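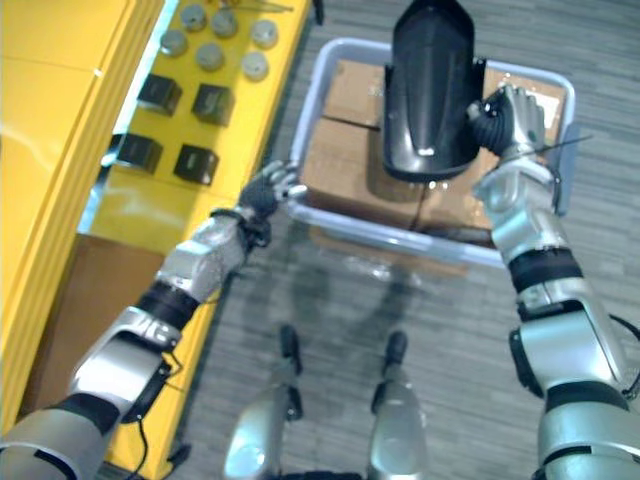
Hanane Metwally wrote in to ask whether the box should come out of the tray before you start sorting, and could I please put the answer in the guide this time. Fair enough! Leave it in. The tray catches whatever rolls away, and you'll want that later.

Filed under: Home Setup > Sorting & Storage

Section 5. Setting up a floor tray

I do this on carpet because trays slide all over my kitchen tile, but any floor you can kneel on will work.

1. Put the tray flat on the floor with a table close by. Mine goes within arm's reach — if I have to get up every time, I quit by the third item.

2. Set your cardboard box inside with the seam facing up. A snug fit is fine, just leave enough room at one end to get your fingers down the side.

3. Open the flaps and fold them all the way back. If they keep springing up, tape them to the outside of the box.

4. Take out the big plastic pieces first (covers, scoops, anything with a curve to it) and put them on the table. Small stuff stays in the box for now.

5. Write the shelf number on the front flap. The Kamstead shelves start at 291, so don't start yours at 1 like I did.

Note: Hala Slaoui lines her tray with an old towel so the box doesn't scoot. I tried it in June and I'm a convert.

Caution: Don't lift the tray by its rim with a full box inside. Take the box out, carry it over, then come back for the tray. And keep cords off the floor where you're kneeling, I've caught my foot in one more than once.

6. When the box is empty, wipe out the tray and go on to labels, in the next section.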